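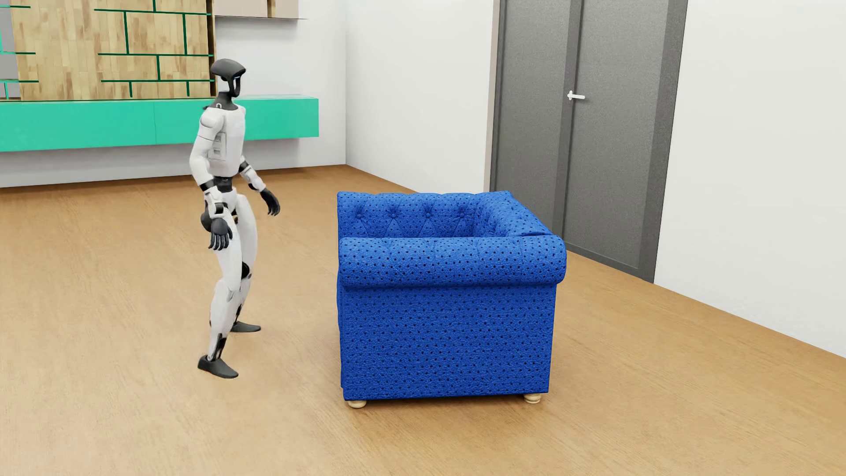 开放日流水账,2023年1月29日

Seppälä 那边的开放日,我和 Joni Heiskanen 去的,Anneli Nurmi 负责在现场讲解。先交代一句:他们没有把真机推出来,全程是仿真环境投到大屏上,控制台接着同一套控制栈。展板上写的是“家居环境全身移动操作”,翻译成人话就是一台白壳黑关节的人形,对着一把蓝得过分的拉扣扶手椅,站在浅棕色木纹地板上,膝盖微微弯着,像刚进门不知道该不该坐的亲戚。Joni 的第一个问题是椅子哪儿买的。Anneli 说是资产库里的,买不到,他明显有点失落。

项目名叫 Prurilach,讲了两遍我才听清,第三遍是看名牌拼出来的。仿真后端叫 Bekisus,他们自己改的分支。为什么不用现成的,Anneli 的回答很长,核心意思是接触求解那一块改过之后就回不去了。这话我熟,我们那个抓取分支也是这么长大的。

一、流程

签到,领贴纸,听讲,看演示,自由提问,喝咖啡。咖啡在另一层,指路的箭头贴反了,所以有一批人先参观了配电间。我们属于这一批。配电间收拾得很干净,标签比我们的好,建议学习。

听众30人左右,学生占多数,后排有几个穿工装的,问的问题最实在:多少钱,坏了找谁。前一个问题被礼貌地绕开了,后一个问题的答案是找 Anneli。

二、演示内容

任务是走到椅子跟前,调整站位,用手去够扶手,再把椅子往旁边推一点。听上去像搬家公司试用期第一天的活儿。难处在于推的时候脚下不能乱,手上的力一大,躯干就要补偿,补偿过了头,人就朝前栽。Anneli 很坦率,先放了一段栽的录像,再跑现场的。我喜欢这个顺序,先看摔跤,后面随便走两步都像奇迹。

现场一共跑了8次。我记的结果如下,字迹潦草,以 Joni 的本子为准,但他的本子更潦草:

头两次,走到位,手够到扶手,推的时候打滑,椅子没动。Anneli 说摩擦系数是昨晚改的。我问昨晚谁改的,她说她改的。

再后面一次,站位离椅子太远,手臂伸直了还差一截,策略选择原地思考。思考的时间长到前排有人开始鼓掌,以为结束了。

中间几次成功,椅子挪了,机器人没倒。掌声这回是对的。

最后一次,它碰了一下扶手就退开了,任务判成功。Joni 说判定条件写得比他儿子写作业还宽松。Anneli 记下来了,态度很好。

三、椅子

单独写一节,是因为回来的路上 Joni 一直在讲它。从头顶方向斜着往下看的那个视角里,椅子的麻烦很清楚:扶手是又粗又圆的卷边,上面还有拉扣压出来的坑和褶子,朝外鼓,没有一处是平的。手指头往哪儿搭都像搭在面包上。我们自己库里的椅子基本是几个盒子拼的,抓起来当然顺。以前我拿这个成功率写过季度总结,现在想起来脸有点热。

表面那一层密密的小黑点也值得一说。问过 Anneli,点子只在贴图里,碰撞网格是另一套,简化过的。也就是说视觉那边看见的是一把讲究的椅子,物理那边摸到的是一块修过边的土豆。两边差多少,他们没有系统测过,打算7月之前补。我建议把两套网格叠起来渲染一张图,贴在工位上,每天看一眼,有助于谦虚。

座垫是空的,没人坐,也没放东西。有学生问能不能让机器人坐上去。Anneli 说可以,但坐下去和站起来是两个课题,经费只批了一个。学生问是哪一个,她说是推椅子。 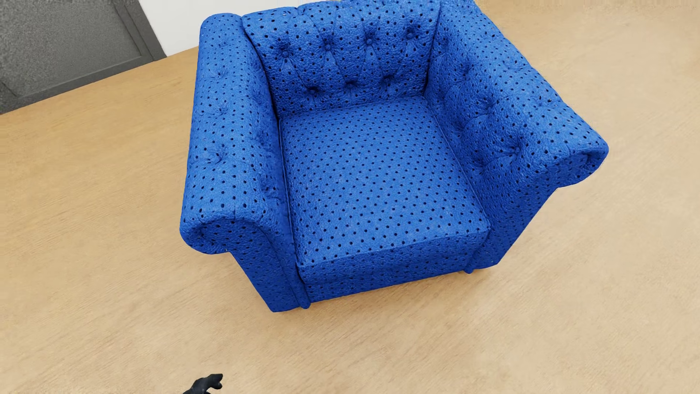 四、问到的技术细节

控制频率没有公开,Anneli 说得看是哪一层。她画了一张分层的图,上层出落脚点和手部目标,下层做全身控制,中间有一块她写了个“胶水”,画了个框,又在框外面画了个更大的框。我们也有这么一块,叫法更难听。

训练用的房间布局一共564套,家具位置、地板、墙面都换着来。我追问地板的摩擦是不是也跟着换,答案是换外观不换物理。那浅色木地板和深色瓷砖踩上去是一个脚感。Joni 在旁边写了三个感叹号。

手的部分,黑色多指手,手指在仿真里是全关节的,但这个策略把手指当整体用,张开、并拢,没别的。问为什么不简化成一块板子省点算力,回答是以后要用。凡是“以后要用”的东西,在我们这儿平均寿命比博士生还长。

倒地检测靠的是躯干高度和姿态角。有个漏洞:机器人要是趴在椅子扶手上,高度够,角度也勉强够,系统认为一切正常。Anneli 说真出过,跑了一整夜,早上来看,它在那儿趴着,回报还挺高。

五、别家的摊位

走廊里还有一家叫 Skunthorpe 的,做关节模组,发圆珠笔。圆珠笔不出水。跟他们聊了一会儿回差的问题,对方很热情,给了3份一模一样的宣传册。模组样品拧起来手感可以,有一点点沙沙声,对方说是新润滑脂,Joni 说是沙子。没有结论,样品没让拆。

六、回来要做的

1. 把我们的扶手椅换成带卷边和软褶的网格,至少碰撞层要有曲面。先别告诉写季度总结的人(我)。

2. 查我们的成功判定。“碰一下就退开”算不算成功,今晚跑一遍旧日志,心里有数就行。

3. 摩擦随机化打开。之前关掉是为了赶演示,演示早结束了,开关还关着。

4. 给 Anneli 发邮件,要那段摔倒的录像,她说可以给,做教学用。顺便问趴在扶手上过夜的那次有没有存档。

5. 配电间标签的格式,Joni 拍了,让他传到共享盘。

6. 圆珠笔扔掉。

补记:Joni 刚发消息,说旧日志里有一次我们的机器人整晚都在推墙,判定是成功。第2条提前到明天上午,他先别往群里发。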